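Stirnis wipe-clean wall board: setting it up and looking after it
Section 3. Cleaning the board before first use

Paula Buzatu asked me to write this bit because I've cleaned more of these boards than I care to remember (35 in one August, when we did the whole of the Kuvik building). I'll go through it the way I do it at home, so forgive the odd detour.

You'll need two soft cloths, a bowl of lukewarm water, a drop of washing-up liquid and a decent lamp. Leave the scouring pad in the cupboard, please!

1. Put the lamp to one side of the board, low down. Light from straight ahead hides nearly everything.

2. Have a slow look over the white, top to bottom.

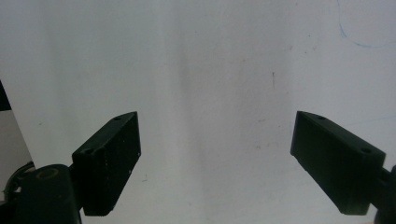 Prudine Home Guides, Issue 8

3. Dust first, always dry. Fold the cloth into a pad and go downwards in long strokes, shaking it out as you go. I used to skip this and go straight in with the wet one, and all I got was grey streaks and a bad temper.

4. Mix one drop of washing-up liquid into 300 ml of water. One drop really is plenty, I promise.

5. Wring the second cloth until it stops dripping, then wipe from the top. Keep away from the edges for now, they get their own go in step 7.

Note: a big white surface hardly ever looks the same white all over. One side can seem bluish and another part creamy, and that may just be the light in your room. Move the lamp before you start rubbing at it.

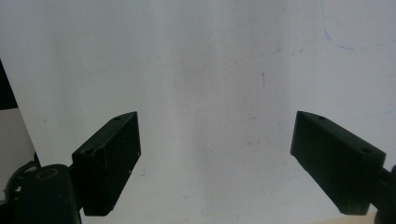
6. Grey smudges usually come away on the second pass. For a stubborn scuff, lay the damp cloth on it, count to 50 and try again with your fingertip behind the cloth. If it's still there after that, I leave it alone and hang the board anyway.

7. Now the edges. Use a barely damp corner of cloth and dry them straight away.

Caution: no bleach, no nail varnish remover, and no melamine sponge. Ruxandra Sima tried the sponge on hers and ended up with a dull patch that shows every evening when the lights go on.

8. Let the board dry flat overnight before you fit the Antwi brackets (Section 4). Keep the cloths, you'll want them again once the screws are in and there are fingerprints all over it.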